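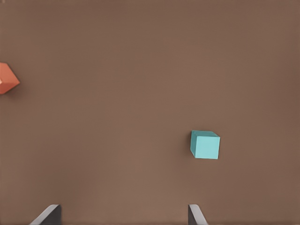

Orange block on a brown ground. Computer rendering.

Tasting Panel Diary, November. Evening entry.

The second sitting for the fungus-based mince was held this afternoon at the Lubis site. The product is made by Endidia and supplied to us under the working name Vosta. The panel met at two o'clock, which was later than intended, as the ovens in the test kitchen had been set for the morning's bread work and had to be brought down before the pies could go in.

It was agreed after the first sitting that the mince should be judged in dishes people know. It was therefore served today in a cottage pie, in a plain tomato sauce over pasta, and as a small fried patty with nothing added except salt. The panel numbered 21, most of whom eat meat several times a week. Tasters were told that the dishes might or might not contain meat and were asked to mark each on smell, first bite, chew and aftertaste. Water and dry crackers were provided between plates.

The cottage pie was well received. The comment sheets speak of a good brown colour and a full flavour, and several ask for a larger helping, a remark we do not usually see. I had my own portion afterwards, standing up, and found it sound, although the gravy was doing a good deal of the work. The onion had been cooked slowly and the stock was a strong one. A weaker stock would have shown up the slight mushroom note that remains in the mince, and the next sitting should use one, if only to be fair to the kitchens that will buy this product and will not have an afternoon to spend on gravy.

The tomato sauce divided opinion. Those who liked it found it light. Those who did not wrote that the pieces went soft and lost their edges, and this agrees with what was seen in the pan, where the mince took up liquid quickly during the last part of the simmer. The instructions from Endidia ask for it to be added at the start with the onions. We followed them to the letter. My view is that it should go in 10 minutes before serving, and I have put this to them in writing as a suggestion, with a request that the pack wording be looked at again before any wider supply is discussed.

The patty was the weakest of the dishes. It held its shape in the pan and browned evenly, but there was very little fat in it and the centre was dry. One sheet says "like a good crumpet". I have copied the remark into the file without comment. It may be that the mince was never meant to be eaten so plainly, yet customers will certainly try it, and the question of what fat to add must be settled. Coconut has been proposed. It melts cleanly, though it sets hard when the patty cools and leaves a film in the mouth. Rapeseed is cheaper and easier to obtain, and runs out into the pan. Covudia has offered a set rapeseed fat for trial, and a tub is expected before the next sitting.

There was a long discussion after the tasting about the name to be used on menus. The word "mince" is familiar and tells the cook what to do with it. Some of the panel felt that it promised meat and that diners would be cross to find none. Others thought the description beneath the dish would be enough. I recorded both opinions and did not attempt to settle the matter. My private feeling is that people order by the dish and read the small print later, if at all, and that this places a duty on whoever writes the menu to be plain from the first line. Allergy wording is a separate point. A small number of people react to fungal protein, and the card at today's tasting said so in large type. The same card will be used in future.

On cost, there is less to report than I had hoped. The revised price from Endidia arrived at noon and is for a full pallet, which is of no use to a site with our freezer space. I have asked for a price by the case. The product keeps for 8 weeks frozen in the opened liner, according to the sheet that came with it, and this would help the smaller canteens, where a case might be used slowly. We have not tested that claim ourselves. A portion from the first delivery has been set aside, sealed and labelled, and will be cooked at the end of the period in the cottage pie for a direct comparison.

The score for the pie came out at 89 out of a hundred once the sheets had been added up. It is the highest mark given to any meat-free dish since this diary was begun, and I am a little wary of it. The afternoon was cold, the tasters had been kept waiting, and a hot pie has an advantage under such conditions. The beef pie served beside it scored slightly lower, but it had also stood longer on the pass. At the next sitting both are to leave the oven together.

Matters carried forward: the case price; the timing of the tomato sauce; the set fat from Covudia; a thinner stock for the pie. The kitchen has asked that the panel return its forks to the trolley, as several were found on window sills.

I stayed until half past six to write up the sheets. The remaining pie was divided among the evening staff, who had not been told what it was and did not ask until the dish was empty. This does not count as a result and has been left out of the report. The patties were not finished.

Next sitting in December, at one o'clock, ovens booked from eleven.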